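I moved to Mollora in November with 2 suitcases and a plan to write every morning in cafes. My landlord, Oddur Lykkegaard, warned me that the whole town closes at four - I laughed at him. Reader, it closes at half past three!

So I learned to work at home, in 208 square feet, with the radio on low and the heater ticking away (I still talk to it). My first month's bill came to $404 and I nearly cried into my soup.

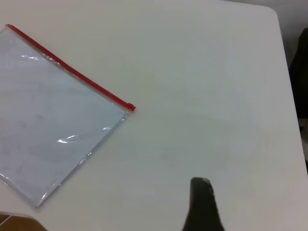 Writing at home comes down to leaving things alone, at least for me. I used to fuss with pens and lamps and playlists before typing a single word. Now a big white tabletop with a rounded corner is all the scenery I want, and I finished 248 pages that way before the snow melted.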